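Call for participants: do wound-care claims stand up?

Sasau is looking for 90 people to help us test what the makers of dressings, gels and scar creams say about their products. We have read a great many of those claims and believe few of them. "Heals twice as fast" is our favourite. Twice as fast as what?

You can take part if you are over 18 and are booked in for minor skin surgery between now and October. You will be given one of two dressings, Sasix or plain gauze, and you won't get to choose. Sasix costs a good deal more. Whether it does a good deal more is the question, and the maker has no say in what we publish.

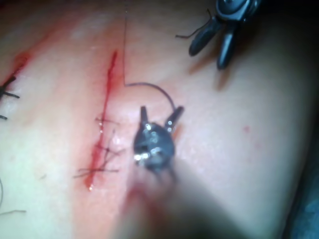 We ask for 10 short visits to our rooms in Cabrera Street, all on a Thursday, plus a diary that takes a few minutes each evening. Please fill it in on the day. Diaries written up in the car park before a visit are easy to spot and no use to us.

You will be paid 700 in total, in stages, with bus fares on top. If you drop out you keep what you have been paid so far. Your own surgeon stays in charge of your care throughout.

We can't promise you a neater scar, and would be wary of any study that did. An earlier trial, run by Sadinia, signed up 619 people and reported on far fewer. We have asked twice where the rest went. Our own results will cover everyone who starts, including those who leave early.

To apply, ring the study desk before noon on any weekday and ask for the dressing trial. Have the date of your operation to hand and a list of any medicines you take.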